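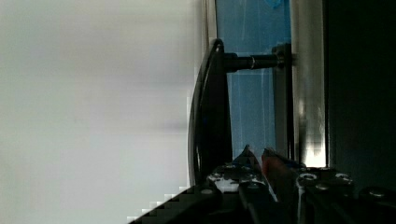
02/03/2020

Spent most of the day on the handle section of the cell rules. The January draft said only that the arm should "approach with care", which can't be checked by anyone. Replaced it with a stand-off distance, a speed limit for the last part of the approach, and a force limit once the fingers close. Any trip of the force limit now counts as a failed attempt, even if the grip holds afterwards.

Curved handles get their own clause. The fingers should take the handle away from the upper bend, where the post meets it – a grip there loads the post sideways. Verstraete's sheet is silent on this, so I have written to ask for their side-load figure and left a blank in table 5.

Prorkon want the fingertip check every 72 cycles. I would prefer once a shift, as people at Terurthorpe already keep a shift log and will not keep a second one. Left both in the draft for now, marked as open.

Clause 23 still repeats clause 2 almost word for word. Deleted the later one and moved its note on glossy surfaces, which belongs with the lighting rules anyway.

Drumelik asked again whether the stop test may be done with the arm parked. Answer is no. It has to be done at working speed, with the result signed before the next run. Need to put that in bold, and renumber everything after it.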